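4.2 Equipment costs and what the quotation left out

The budget for the packing cell was drawn up in December, on the assumption that the expensive part of a gripper is the gripper. We bought 2 hand-held units from Wundus and set aside $500 for spares, a figure arrived at by asking what was left. Hotach had quoted for a powered version with its own controller, and the quotation was handsome, on heavy paper. It is still in the drawer.

The spares line was gone in 8 weeks. Most of it went on fingers. Boxes of groceries are hard on them: pouches fold, sachets stand up where the last one lay flat, and the person holding the tool tends to squeeze first and aim second. Figure 3 shows the sort of load we had in mind when we wrote the specification, and the sort we should have costed.
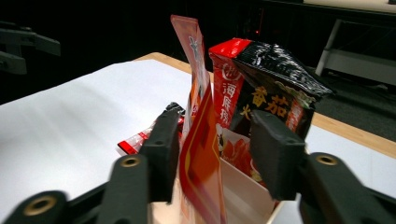
Figure 3. Two-finger hand-held gripper at a white cardboard box of snack and seasoning packages.

The crowding matters to the buyer as much as to the engineer. A finger with a broad, squared top has little room between an upright sachet and a glossy pouch, and a narrower one costs more and, in our records, had to be replaced more often. The Prarkance planning sheet, which we used throughout, has a single row for "end effector" and no row for the parts of it that wear out. We added one. We also added a row for groceries, after the purchasing office queried 50 packets of seasoning charged to capital equipment and asked, reasonably, over how many years we meant to depreciate them.

Our advice to a laboratory of similar size is to price the fingers before the arm and to put consumables on a separate order. The Figueroa site did this from the start and has been tiresome about it since.

Print this article | E-mail this article
Shares: 8 | Comments: 2

Related items
Leasing or buying a first robot arm
Spare parts planning for small laboratories
What a service contract covers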